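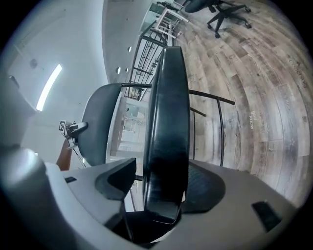 Last changed: Thursday, 16:40

Unit 6, Brevham

Ivone Rangel logged the finger at 2,087 cycles. The Makdale sheet allowed over 1,295 before a check, and gave no upper figure.

She eased the black finger back by hand. It stuck, then moved. She wiped the base where it met the grey housing, backed off 2 screws and set them again to the Rácz torque.

"Same fault?" Gokorico asked over the line.

"Same place."

She wrote: play at base, retightened. Then she closed it again, and listened.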